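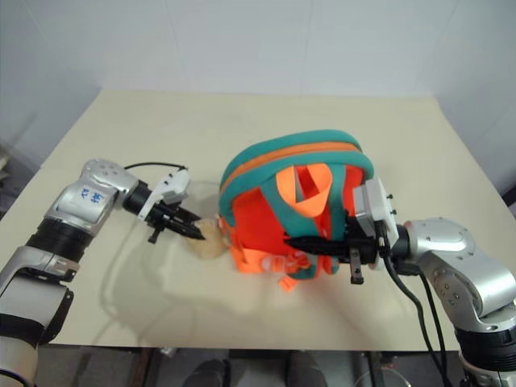 I have been putting off the great bag clear-out since before Christmas, and it finally caught up with me this week when I opened the hall closet and three totes and a gym bag slid out onto my feet. We are a household that never throws a bag away. There is the canvas one from Siltiston with the broken zipper, there is the good leather one I am afraid to use, and there are more drawstring sacks from fun runs than any family could need. The backpack, though, is the one I always end up going back to. I love that reddish-orange with the teal straps (you can spot it clear across a train station, believe me), and the loop on top stands up nice and tall, so I can grab it with two fingers while I'm holding a coffee in the other hand.

So I decided that if one bag was going to stay by the door, it would be that one, and it would be packed properly for our weekend at Sheehan. We go every April, my sister Gwendolyn Haverford and I, and every April I forget something silly. Last year it was socks. All the socks! I had to buy a pack at the gas station and they had little tacos on them, and I still wear them, so I suppose it came out fine.

My way of packing is not very scientific. I turn everything out first and give the bag a good shake over the back step, and then I wipe the inside with a damp cloth and leave it open overnight. I found 2 dollars in change, a cough drop, and a ferry schedule from Funau that must be years old by now. The heavy things go in first, close to my back, which for me means the water bottle and whatever book I'm pretending I will finish. Then the sweater, rolled. Then the rain jacket on top, since it always rains on the walk up from the parking lot. It's some 1000 steps from the car to the cabin, Gwendolyn tells me, and she would know because she wears one of those watches.

The dangly ends of the straps used to drive me crazy. They catch on car doors and they flap around when it's windy up on the ridge. A lady at the shoe repair place on Cemura Street told me to roll them up and put a rubber band around each roll, and I keep meaning to do it, and there they still are, dangling. Maybe tonight, if I can find where the rubber bands went.

As for the rest of the closet, I got as far as two piles. One is for the thrift store and the other is for bags I need to think about, and I'm sorry to say the second pile is winning. The leather one is in it. If any of you have brought an old stiff leather bag back to life, please tell me what you used on it! I have a tin of saddle soap under the sink and I'm a little scared to open it.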